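겨울옷과 침실 정리 이야기
발표자 메모 (동네 살림 모임, 2022년 1월 15일)

[시작하면서. 천천히, 물 한 모금 마시고]

안녕하세요, 추운 토요일 오전에 이렇게 나와 주셔서 고맙습니다. 오시는 길에 다들 두꺼운 외투 입으셨지요? 그 외투가 집에 돌아가시면 어디에 놓이는지, 오늘은 그 이야기를 해 보려고 합니다. 저희 집은 오랫동안 침대 위였습니다. 들어오자마자 벗어서 침대에 툭 던지고, 그 위에 목도리 던지고, 양말까지 얹어 놓고 나면 밤 열한 시에 잠은 자야 하는데 누울 자리가 없는 거예요. 그러면 또 그걸 한 아름 안아서 의자로 옮기고, 아침에는 의자에서 다시 침대로 옮기고요. (여기서 웃으시는 분들이 계시면 잠깐 기다리기)

지난 11월에 첫 모임을 했을 때 어느 분이 "옷장 정리는 책에 많은데 침대 위 정리는 왜 없느냐"고 물으셨어요. 그 말씀이 집에 가서도 계속 생각이 나서 오늘 주제를 이렇게 잡았습니다. 침대 위에 쌓인 옷, 벽에 거는 옷걸이, 그리고 깔개와 이불 순서로 말씀드릴게요. 중간에 손 드셔도 괜찮습니다, 저는 이야기가 옆으로 새는 걸 좋아하는 사람이라서요.

[첫 번째. 검은 옷 이야기]

겨울옷은 왜 이렇게 검은색이 많을까요. 저희 집 빨래를 걷어 보면 절반은 검은색입니다. 문제는 검은 옷을 한데 쌓아 두면 뭐가 뭔지 안 보인다는 거예요. 바지인 줄 알고 들었는데 내복이고, 목이 긴 양말은 소매 속에 들어가 있고, 찾다 보면 한 짝만 나오고요. 그래서 저는 침대 위에 펼쳐 놓을 때 작은 것부터 집습니다. 양말, 장갑, 토시처럼 통으로 된 것들을 먼저 빼내면 큰 옷은 저절로 모양이 드러나거든요. 큰 옷부터 개면 작은 게 꼭 그 안에 딸려 들어가서 봄에나 만나게 됩니다.

안감 색이 다른 것들은 참 고마운 물건이에요. 겉은 똑같이 까만데 입구 쪽에 밝은 안감이 조금만 보여도 짝을 금방 찾을 수 있습니다. 저는 그래서 요즘 양말 살 때 일부러 안쪽이나 입구 색을 들여다봅니다. 가게 직원분이 좀 이상하게 보시기는 하지만요.
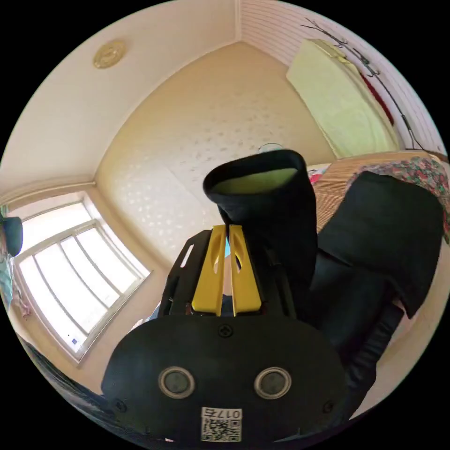
작은 것을 다 골라냈으면 그다음은 긴 옷입니다. 긴 옷은 침대에 길게 펴 놓고, 손바닥으로 한 번 쓸어 준 다음 소매나 모자 같은 튀어나온 부분을 안으로 접으세요. 반듯하지 않아도 됩니다. 저는 처음에 가게 진열대처럼 개려고 애쓰다가 사흘 만에 그만두었어요. 서랍에 세워서 들어가기만 하면 그걸로 충분하다고 마음을 먹으니까 훨씬 오래가더라고요.

[두 번째. 벽에 거는 옷걸이]

나뭇가지 모양 옷걸이 있으시지요? 가지가 비스듬하게 뻗어 있는 것 말이에요. 저도 하나 있는데, 참 예쁘지만 욕심을 부리기 시작하면 금세 덤불이 됩니다. 가지가 보이니까 자꾸 걸게 되거든요. 저희 집은 한 사람에 2벌로 정했습니다. 내일 입을 것 하나, 오늘 입었던 것 하나. 나머지는 옷장으로 갑니다.

달기 전에 벽도 꼭 한 번 살펴보세요. 골이 있는 판으로 마감한 벽은 나사 자리를 잘 골라야 하고, 두꺼운 겨울 외투는 생각보다 무겁습니다. 가는 가지에는 모자나 가방끈 정도만 거시는 게 마음이 편해요. (질문 예상: 붙이는 고리는 어떤가요? 저는 한 번 떨어뜨려 본 뒤로 가벼운 것만 겁니다.)

[세 번째. 자리와 이불]

한겨울에도 침대에 돗자리를 그대로 깔고 지내시는 분들, 의외로 많으십니다. 저희 어머니도 그러셨어요. 등이 까슬까슬해야 잠이 온다고 하시면서 그 위에 꽃무늬 이불을 덮으셨지요. 저는 그걸 치우시라고 말씀드리지 않습니다. 다만 왕골이나 대나무로 짠 자리는 결 사이에 먼지가 끼니까, 결을 따라서 마른 솔로 쓸고 꼭 짠 수건으로 닦은 뒤에 바람이 드는 곳에서 잘 말려 주세요. 옷을 그 위에 펼칠 때는 니트만 조심하시면 됩니다. 올이 걸리면 정말 속상하거든요.

그리고 접는 매트나 긴 방석은 벽에 기대어 세워 두시는 분이 많은데, 저도 그렇게 합니다. 자리도 덜 차지하고요. 대신 가끔은 앞뒤를 돌려 주세요. 겨울에는 벽 쪽 면이 눅눅해지기 쉽습니다. 이불은 아침에 바로 개지 마시고 한쪽으로 젖혀 두었다가, 세수하고 밥 드시고 나서 개시면 좋습니다. 게으름을 피우면서 칭찬받을 수 있는 몇 안 되는 일이에요.

[시간이 남으면]

양말 한 짝만 남은 것들 이야기하기. 작은 바구니 하나에 모아 두고 철이 바뀔 때 비운다고 말씀드리기. 창틀 닦을 때 손에 끼우면 좋다는 것도 꼭!

[마무리]

다음 모임에는 집에 짝 없는 양말이 있으시면 몇 개씩 가져와 주세요. 같이 걸레로 만들어 보겠습니다. 따뜻한 차를 뒤쪽에 준비해 두었으니 드시면서 궁금한 것 물어봐 주시고요, 나가실 때 외투 잘 챙겨 가세요.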